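Aufgeräumt in den Dezember

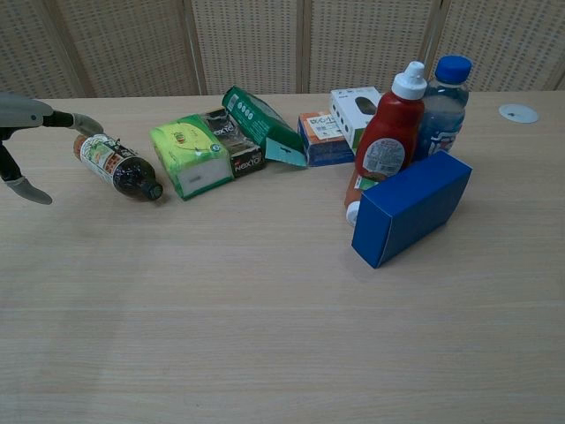 Fouad Haddadin

Ihr Lieben, bei mir ist gerade Ausmisten angesagt! Jedes Jahr im Dezember nehme ich mir die Krimskramsschublade in der Küche vor, und jedes Jahr staune ich, was da alles drin landet - Gummibänder, alte Batterien, ein Schlüssel, zu dem es in unserer Wohnung kein Schloss gibt. Diesmal habe ich mir 40 Minuten gegeben (Küchenwecker!) und bin tatsächlich fertig geworden. Leere Batterien könnt ihr übrigens im Supermarkt abgeben. Und was noch gut ist, bringt gern zu unserem Tauschregal im Flur mit, da ist wieder Platz. Nur bitte keine Videokassetten mehr, davon haben wir jetzt 100 Stück. Wer zu dem Schlüssel etwas weiß, meldet sich bei mir!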